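Clearing the Long Table: Notes on a Mixed Collection

Posted June 2019

Readers of this blog will be aware that the long table has been a recurring subject since April, when it was first proposed that the play items, the craft supplies and the small household tools should no longer share one surface. The proposal was sound. Its implementation has been slower than intended, and the present entry records the position reached so far.

The difficulty is one of category. A drawer of cutlery can be sorted by anyone who has eaten a meal. A mixed collection of toy vegetables, loose rings, wooden pieces and hand tools offers no such guidance, and two reasonable adults may arrive at two quite different arrangements. Hema Thevar, with whom I share the household and the table, holds that objects should be stored by use. I have generally held that they should be stored by size. Both systems were given a fair trial during the spring. Storage by size placed craft blades beside play food, and was accordingly withdrawn.

The system now in force is as follows. Play food is kept together in open vessels that can be lifted with one hand. Tools are returned to the Cowie box, which has a latch, at the end of every session. Craft parts without an obvious home are placed on the table for review, and those still unclaimed after the review are put in the Zanov tin on the lower shelf. The tin was bought for buttons and has a stated capacity of 200, a figure that has not been tested and is of limited value where the contents are not buttons.

The matter of vessels deserves some comment. Lidded tubs were used at first, on the grounds that they stack. In practice the lids became a further class of object requiring storage, and the contents, being out of sight, were forgotten and then replaced with duplicates. An ordinary round cup has proved more satisfactory. It holds a modest quantity, its contents can be identified from across the room, and when it is full the need for a second cup is plain to everyone. 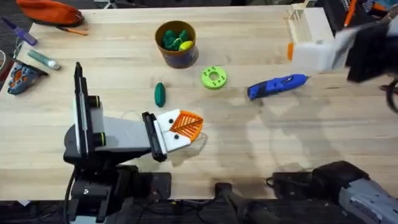
The table during the review, with the brown cup in use for the green vegetables.

Several points from this stage may be of use to others. The dark green pieces went into the cup without discussion, and a small yellow ball is in there with them. Under a strict reading of the rules the ball should be elsewhere. It has been allowed to remain for the time being. The long green piece, which Hema calls the cucumber and I call the pickle, lies on the table below the cup. It is too long to sit well among the others, and a taller vessel is under consideration.

The lime-green ring presented a more serious question. It has one central hole and several smaller ones, and neither of us could say with confidence to which set it belonged. I wrote to Prasert Thongdee, who gave us a quantity of craft parts when he moved house, and he replied that it was not familiar to him. It has been entered as unassigned and will go to the tin unless a claim is received.

The blue tool with the black grip was one of several tools still out at this point, and should be regarded as an oversight on my part. The light wooden slatted piece near the top of the table is in a different position. It has been there long enough to be considered furniture, and Hema has suggested that the flatter items might be stood in it. I have no objection in principle.

A word on the surface itself. The butcher-block top has darker streaks, and there are smudges on it which I have so far failed to remove to my own satisfaction. A cloth wrung out well and followed by a dry one gives an acceptable result. I have been advised to oil the wood twice a year. The Vamorard oil recommended to me is sold in bottles of 100 milliliters, and I intend to try one bottle on the underside before committing the top. Comments from readers who have used it on a pale wood would be welcome.

The remaining work consists of the lower shelf, the paper drawer and the Prarus puzzle, the last of which is missing 2 pieces and has been awaiting a decision since well before this project began. Hema is in favor of disposal. I have asked that the matter be deferred until the paper drawer has been emptied, as it is the one place that has not yet been searched.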